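Clevunthorpe House Residents' Association
Kitchen Subgroup – minutes of the March meeting

Present: Rhona Lennox (chair), Lucero Cuadros, Dougal Pringle, Bjarke Bergmann, Herman Setiawan (minutes)
Apologies: none received, though Dougal arrived at 7:25 and offered one in person.

Meeting opened at 7:10 pm in the shared kitchen, the lounge having been taken by the choir.

1. Minutes of the last meeting
Approved, after Bjarke asked that "heated discussion about forks" be changed to "discussion about forks." Changed.

2. Matters arising
The dripping tap has been fixed. Lucero reported that the new washer cost $6 and the plumber cost $134. The subgroup observed a moment of quiet.
The sign above the sink asking people to rinse before stacking has been taken down again. Rhona will print another one, larger.

3. Supper nights
The last supper fed 90. Rice ran out before the final table was served and Dougal, who was at the final table, wished this recorded. Lucero will order more for next time. Bjarke offered to make his fish soup. The offer was noted.
Start time stays at 6 pm. A request to move it to 5:30 got one vote, from the person who made it.

4. Bowls and other steelware
Rhona had the inventory from Herman's count. We own 122 bowls of all sizes, against 134 on the list from when we bought them. Twelve are therefore living elsewhere in the building. Dougal said he might have one. On further questions he said he might have three. A note will go under every door giving people until the next supper to return them to the kitchen, no names taken.
Bjarke asked if we should buy replacements from Spanos while they have the heavier ones in stock. Agreed to wait for the note to do its work.

5. The dish cabinet
This took up most of the evening. Lucero's position is that bowls go on the middle shelf, nested by size, and that anybody who can read a supper menu can manage this. Dougal's position is that a bowl is put away once the door is shut on it. Rhona asked for the cabinet to be opened so that we could at least argue in front of it.

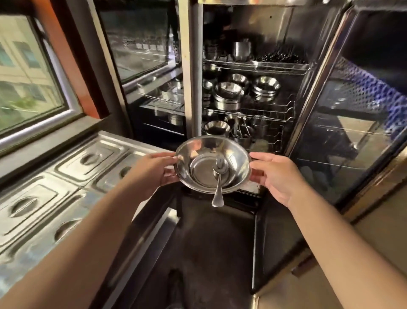 Bjarke suggested labels on the shelf edges. Lucero pointed out that we had labels and they lasted until the first steamy washing-up. Herman has a roll of the Kesier waterproof tape at home and will bring it down.
After some back and forth the following was agreed:
Bowls on the middle shelf, small ones never under big ones.
Cups on the top shelf. Small cups with handles may stay on the bottom rack, where they have always been and where Lucero has given up on them.
Spoons go in the drawer. A spoon left in a bowl is not put away, whatever the door is doing.
Stacks to be kept low enough that Rhona can lift the top bowl down without standing on the step stool. Dougal asked how low that was and was shown.
Dougal abstained on the spoons.

6. Drying racks
Bjarke has looked at the Nestier folding rack, priced at $90 for the two-tier. Rhona thinks we could dry things with towels, of which we have plenty. Bjarke will measure the counter before anyone spends money.

7. Any other business
The blue casserole on the windowsill has been there since before the last meeting. If unclaimed it becomes Lucero's.
The choir has asked to borrow cups. Agreed, on condition they come back – see item 4.

Actions
Rhona: sign, note under doors
Lucero: rice
Herman: tape and labels
Bjarke: counter measurements
Dougal: three bowls

Meeting closed at 8:50 pm. Next meeting in the lounge, if the choir lets us.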